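Front loader trips the breaker late in the wash, never at the start

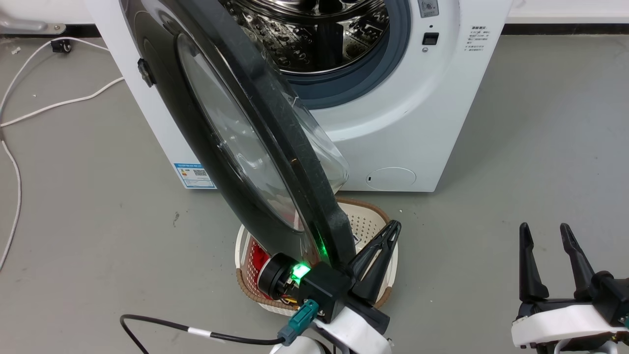
Details

Posted by Jade Campbell

Front-loading washer, white, bought used with the house. The laundry circuit has a 20 A breaker with ground fault protection in the panel. The machine fills and tumbles normally. Partway through a warm cycle the breaker trips. On cold it finishes every time. I have tried a different outlet on the same circuit with the same result. The dryer is on its own circuit and is not involved.

A neighbor says the breaker is worn out and I should put in a plain one. Before I spend money I would like to know whether the fault is in the panel or in the machine. I own a basic multimeter and can follow a wiring diagram.

Wondimu Belay

Do not fit a plain breaker. A ground fault device that trips only on warm cycles is most likely reporting a real leak to ground, and the usual source is the heating element. The sheath cracks or the end seals let water in, and current goes to the chassis when the heater relay closes. On cold the relay stays open, so nothing happens.

Test it as follows.

1. Unplug the machine. Switching it off at the panel is not enough.
2. Find the element. On most front loaders it sits low in the outer tub, reached from the rear or the front panel depending on the make. The tech sheet is often folded inside the cabinet.
3. Photograph the wires, then pull both off the terminals.
4. Measure across the two terminals. You want a low, steady reading in the range given on the tech sheet. Open means the element is dead, but a dead element alone will not trip anything.
5. Set the meter to its highest ohms range and measure from each terminal to the grounding stud. Any reading at all is a fail.

A basic meter tests at a few volts and can miss a leak that shows up at line voltage. If step 5 looks clean, borrow an insulation tester and repeat at 500 V with the wires still off. I had a Thaler element read open to ground on the multimeter and fail immediately on the tester.

Drain the tub before you remove the element. There is water below the level of the drum even after a full spin.

Colleen Arsenault

Could be the breaker. Mine was. Swapped it and no trouble after.

Noémie Sawatzky

Agree with Wondimu on the order of work. Two additions.

If the element passes, check the drain pump and the motor harness the same way. A harness that has rubbed through on the cabinet edge gives intermittent trips – usually in spin, so it fits your case less well.

To test the breaker itself, press its test button with the circuit loaded. If it trips and resets, the mechanism works. That does not prove the threshold is correct, but it makes the element the better bet. If you do replace it, use the same type and rating, listed for your panel.

Comments (2)

Jade Campbell: Element read 2 megohms from one terminal to ground, nothing on the other. New one ordered from Cadwood, due Tuesday.

Jocelyn Vachon: Replace the seal along with it and tighten the center nut evenly. Mine dripped until I did it over.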